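Umwood wall hook set: two months in our back hallway

I bought the Umwood hooks in August, after the old stick-on ones had dropped my coat on the floor one time too many. There are a lot of cheap hooks out there, and I've owned most of them (sigh), so I wasn't expecting much from these.

The look is what sold me! They're shiny silver with a rounded black cap on top of each one, and they make the pegs I grew up with look pretty sad. Fingerprints do show on the silver, so if that bugs you, maybe go for the matte Nostine ones instead. I looked at those too, but the arms seemed stubby to me and I wanted something with a real curve to it.
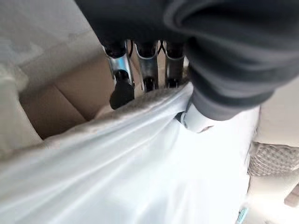 Two months of daily use

I've hung pretty much everything on them by now: wet raincoats, a backpack full of library books, the dog's leash. My kitchen scale says the backpack weighs 46 ounces empty and I don't even want to know what it is full. Nothing has bent so far, and the caps are still on tight, even the one my son likes to twist while he's looking for his shoes.

White laundry is where I was most nervous, because the last set left little rust marks on a bath towel I really liked. So far, so good. I keep a thick fluffy white one back there for the dog and it's still white (well, as white as anything near that dog gets). 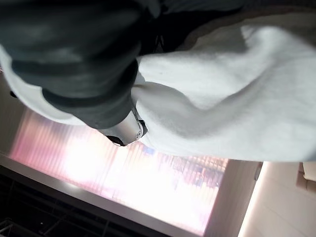 The screws that come with them are the weak spot. They're short and kind of soft, and I stripped 2 before giving up and using my own. The instructions are one tiny drawing with no words, so find your studs first and measure twice. I'd buy them again, and I'm already eyeing a second set for the bathroom.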